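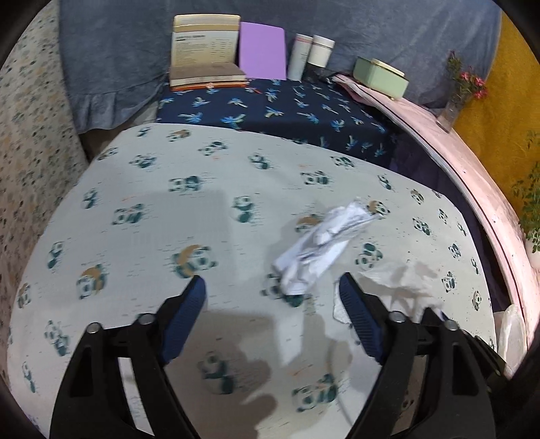 Urunden Robotics Club | Handling Team

Home > Projects > Guides > Join
4 min read · 5 comments

Planning a soft-object session with the hand-held gripper

I was doubtful when Brestis, our tidy-up project, moved from wooden blocks to cloth and tissue. I still am. Blocks flatter everyone. A crumpled white cloth on a panda print doesn't, so start there.

1. Set out two or three light things and leave the creases in. If you smooth them first you are only practising on flat shapes.

2. Bring the jaws in from the front, open. Keep both finger pads in view the whole way. Close slowly and stop when the fabric bunches.

3. Log every attempt, misses included. Védís Lund wants 3000 grasps by July. I would sooner have 1000 with honest labels, and the Hviid sheet has a column for failures which hardly gets used.

4. Move on to mixed rubbish: a thin orange plastic bag, a glossy red packet, a paper cup on its side. Shiny surfaces are where I expect our model to fall apart, whatever the July plan says. Go for the narrow end of the bag, with one pad at each side.
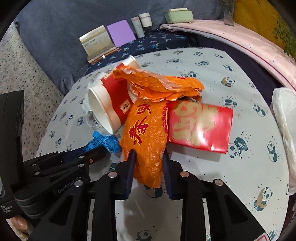
5. Bring in the second gripper. Agree who moves first and say it out loud. Two people reaching for the same tape measure gives you a clip I would throw away.

6. Copy the files before you pack up, and check that they open. Don't trust the green tick.

Shares: 5
Previous guide | Next guide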